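Subject: Re: [cell-practice] Wording for the clear zone rule
Date: March 4, 2023

> Do we really need a clear zone around every part before
> the arm moves? At Hundbridge we just say "keep it tidy"
> and leave it to the operator.

Yes please, keep it in! I love this rule. "Tidy" means something different to everyone on our shift, and a number is so much easier to teach. We put 80 mm of bare table around each part in the Mikon sheet in December and have logged 295 runs under it (I can send the log, it's a fun read if you like that sort of thing).

Our bench right now, green ring on the wood and the gripper well off to the left:

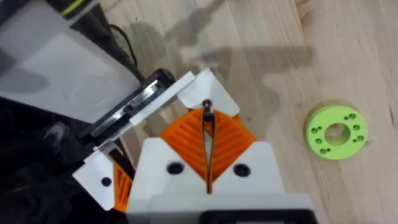

I'd also add a line on cables: check the slack through the full travel before the first run of the day. Could that go in as 4.2, ahead of the speed limits?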